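Ticket: hand-held gripper, right unit — jaw position drifts under load
Opened: 2024-02-06
Product: Trulari two-finger gripper, hand-held pair
Site: Howlader
Status: open, workaround in place

Symptom
Reported jaw width creeps upward while the fingers are closed on an object. Error at the end of a session is 3 mm. The left unit, same firmware, stays within spec. First seen in January after the finger pads were replaced on both units.

Task in use: packing snacks into a cardboard box, both grippers in hand. Thin, stiff items show the fault soonest.
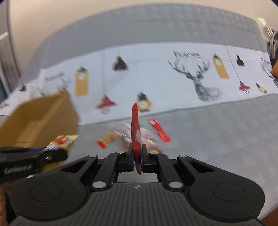
Red serrated piece held between the finger pads.

Log
Re-zeroed with fingers closed and nothing between them. Offset clears, then returns after more than 600 cycles.
Swapped the encoder cable with the left unit. Fault stayed with the right unit.
Checked linkage pins for play. Lower pin on the right arm moves slightly when the finger is pushed sideways. The other pins are tight.
Replaced the Zarker retaining clip on that pin. Drift dropped to 2 mm and did not go away.
Ran the Gisico logger at 1000 Hz during open and close. Trace shows a step at first contact — the encoder magnet is turning on its shaft, and the loose pin makes it worse.

Workaround
Re-zero before every session and after any drop. Discard width data from runs where the closed reading differs from zero at the end. Grasp labels are not affected.
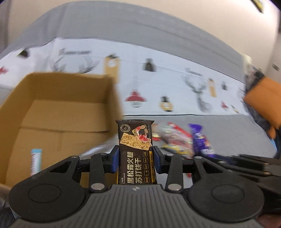 Can the right unit stay in use until the magnet is re-bonded?
For packing runs, as long as the closed reading is logged at start and end. Keep it off anything that depends on absolute width.

Next step: re-bond magnet, fit new lower pin, repeat the 600-cycle test. Ticket stays open until the trace is attached.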